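Cuno Household Handling System — Equipment Overview

Current revision: Apr 16, 2019

The Cuno is a two-arm tabletop handling unit supplied by Drakos to research groups, training institutions and organizations that wish to assess automated help with light household work. It is offered as an evaluation platform. Drakos does not sell it as a consumer appliance, and the information on this page should be read with that in mind.

Intended use

The unit is intended for the sorting, lifting and setting down of small objects on a level surface. Typical work includes clearing a dining table, returning items to a tray and placing dry goods on an open shelf. Each arm is rated for objects of up to 400 grams. The combined reach of the pair is 956 millimetres, measured with both arms extended from the standard base.

The Cuno is not intended for use with knives, open liquids, hot cookware or live animals. It must not be used to hand objects directly to a person.

Present level of capability

Drakos is frequently asked whether a machine of this class can take over household chores. The present answer is a qualified one. With rigid items of regular shape, set apart from one another on a matte surface, the Cuno performs at a level that most operators find acceptable without close supervision. Boxes, mugs and jars with lids belong to this group.

Performance declines with items that fold, tangle or shift when lifted. Tea towels remain difficult. Thin objects lying flat are a known weakness, as the fingers must reach the underside before closing, and clear plastic and glass are still missed by the vision module from time to time. Polished surfaces add a further difficulty — reflections of lamps and windows can be read as objects, and the edges of real objects can be lost within them.

The same limits apply on the shop floor. At the Mustdale packing site, where a pair of units was placed on trial beside a manual line, cartons were handled reliably and soft pouches were returned to staff. The site has kept the units for carton work only.

Prospective customers are advised to judge the system against ordinary objects from their own premises. The supplied test blocks are suitable for calibration and give little indication of daily performance.

Small personal items on a polished table: a sunscreen bottle in the first view, folded eyeglasses wound with thin cord in the second.
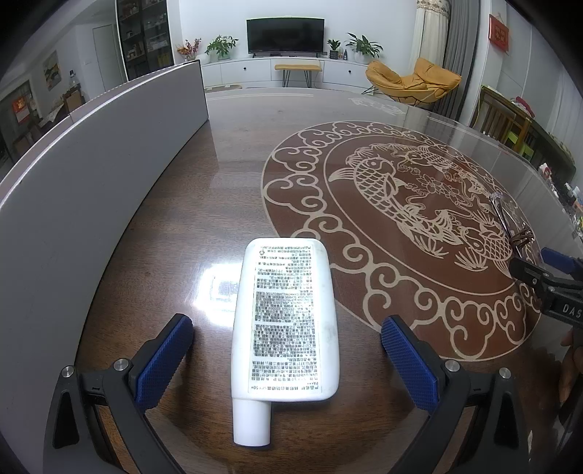
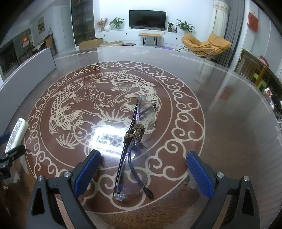

Operators preparing a task of this kind should allow time for grip selection. The Prelia finger set, sold separately, is recommended for light or narrow items and can be exchanged with the standard set using the hex key stored in the base. Grip force should be set to the lowest value that holds the item securely. For spectacles and similar articles, Drakos recommends beginning with an inexpensive pair.

Supplied components

Two arms with standard fingers
Base plate and clamps
Vision module and stand
Control unit with emergency stop
Calibration blocks
Operator's manual in English and French

Installation

The base must be clamped to a table or bench that does not rock. A clear margin is required on all sides of the working area, and the emergency stop must remain within reach of the operator at all times. Window coverings should be adjusted to reduce glare before the vision module is calibrated. Calibration should be repeated whenever the lighting changes noticeably or the unit is moved.

Care and service

Finger pads should be wiped with a damp cloth after use and replaced when the surface becomes smooth. Solvents must not be used on the pads or on the cover of the vision module. The arm joints are sealed and require no lubrication by the customer.

Service is provided through the Drakos service centre. Software updates are issued to registered owners. The next release is planned for June and is expected to improve the handling of overlapping items. It will not change the rated load.

Availability

The Cuno is available for purchase or for term rental. Rental includes installation and operator training — travel outside the metropolitan area is charged separately. Requests for a demonstration should include a short list of the objects to be handled and the dimensions and finish of the table to be used.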